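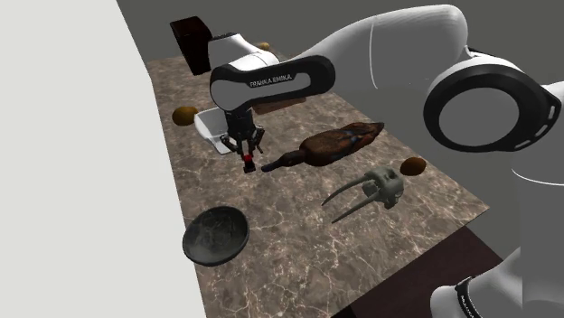 Four names, one chair: the children's services job

Namdale council will vote in August on who runs its children's services, and the papers for the meeting run to 193 pages. I have read them. The part that deals with how the preferred candidate would do the job takes up less than one.

The candidate is Gunvor Myklebust, at present deputy director over in Wavton. She may well be very good. Her statement says she wants to "strengthen the front door" and "bring decisions closer to families", and I would struggle to find anyone who wanted to do the opposite. There is no word on caseloads, and no word on the agency bill either.

There were 37 applications, cut to a shortlist of 4. We are told the process was "robust". The scoring has been kept back as confidential, so members are being asked to take that on trust from the same people who ran it.

Councillor Bezawit Woldemariam asked at the July briefing whether the post could be filled for a year first and reviewed. She was told this would "send the wrong signal to the market". Which market was left unsaid. The last permanent director stayed for seven months.

Meanwhile 528 children in the district have an open plan with a social worker. In Wavton, where Ms Myklebust has spent the past six years, the inspectors' letter praised the fostering team and was a good deal cooler about everything else. Only the praise is quoted in our papers. The full letter is on Wavton's own website, near the bottom of the page, and members should read it before they put their hands up.

The meeting starts at 6.30pm in the main chamber. Questions from the public have to reach the clerk by noon the day before, and each speaker gets three minutes.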